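4.2 Stopping rules for contact with hinged objects

Our first draft of the rules had one line on hinges, and it was a bad one: "stop if the lid resists." Resists how much? Raili Valtonen and I argued over that for most of May, and we ended up going back through all 347 episodes in the Girkesero set to see where operators let go.

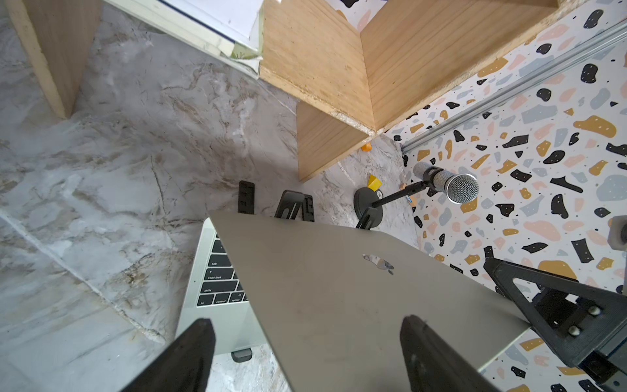 Figure 3. Right finger on the lid of a partly closed laptop.

A stopping rule has to be something an operator can apply without doing math, so we wrote ours around lid angle (nothing pushed past 135 degrees, ever) and around where the fingers may touch. Keys are off limits as a pressing surface. The lid is fair game, and in Figure 3 the right finger rests near its lower middle, well inside the zone we allow. We also ask people to log smudges like the ones on that lid before an episode starts, so old marks don't get blamed on the gripper later! Bríd Sheehan wanted a 20-episode cap per object too, and I've come around to her view.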